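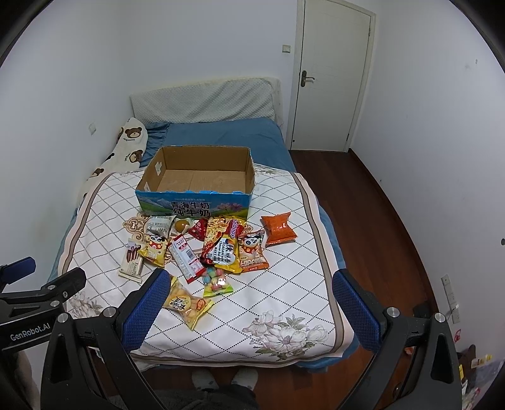
Ticket 1331 - guest wifi drops every night, room 9
Status: open, waiting on parts
Site: Dallitz guesthouse, upper floor
Assigned: Corina

**Reported**

Guest in 9 says wifi dies in the evening, comes back by morning. Phone and laptop both. Third complaint from that room since November. Rooms on the street side fine. Front desk told them to restart the phone, no change.

**Mon 4:40 pm**

On site. Signal in the room is ok by the door, poor at the far wall. Speed test at the door 84 down, at the far wall wouldn't finish. So weak but not dead. Guest says this is "the good part of the day".

Access point for that end of the hall is the Zamani above the linen closet. Light solid green. Firmware two versions behind, did not touch it yet.

**5:15 pm**

Logged in to the controller. The hall AP rebooted 80 times in the past month. The other APs on the floor, zero. Almost all the reboots between 7 and 11 at night.

Things I checked:

- cable from AP to the wall plate - tested good
- wall plate to patch panel - tested good, label is wrong tho (says hall 2, is hall 3). Fixed label.
- channel overlap - some, not enough to matter
- DHCP pool - plenty left
- scheduled reboot in controller - off

**6:50 pm**

Stayed to watch it. Nothing. Ate a sandwich in the stairwell.

**7:22 pm**

Dropped. AP light went off completely, then amber, then green after a couple of minutes. That's power, not radio. Went down to the switch closet. Port shows "PoE denied - budget exceeded" at 7:21.

Switch is the old Cenda. It feeds the APs plus the desk phones plus the door cameras. Cameras turn on their night lights when it gets dark and pull more. Switch goes over its limit and sheds the lowest priority port. Guess which one is lowest.

**7:40 pm**

Set priority on the hall AP port to high. Moved the two unused desk phones in the breakfast room off the switch, unplugged and labled. Saved config. SAVED it, checked twice, last time somebody didn't and we lost it all on the next power cut.

AP stayed up til I left at 9:30. Guest told, seemed happy enough, asked if she gets a discount. Sent her to front desk.

**Note from Bogdan Kozłowski, next morning**

Read this. Good find. Two questions

1. If the AP is high now, what gets shed instead? Please don't say the back door camera.
2. Why is there no alert for PoE denied? We pay Grirnatberg for monitoring.

**Reply, Corina Ardeleanu**

1. Back door camera. But only if it goes over again, and with the phones off it has a little room. Still want a second injector for the hall AP so it's off the switch budget altogether. Ordered one, no ship date.
2. Alert exists, was going to the old shared mailbox. Changed to the ticket queue. Sent a test, got it. Asked Grirnatberg to check our other sites for the same adress.

**Still to do**

- [ ] injector for hall AP when it comes
- [ ] firmware on the Zamani, do it mid morning after checkout
- [ ] weak signal at far wall in 9, seperate problem. Try turning the AP bracket first, if no good quote a small in-room unit
- [ ] get the two phones back to Dallitz office or scrap them, ask Bogdan
- [x] patch panel label
- [x] alert mailbox

Leave ticket open until injector is in. If 9 calls again before then check the switch log first, don't reboot the AP, it wipes the local log and then we know nothing.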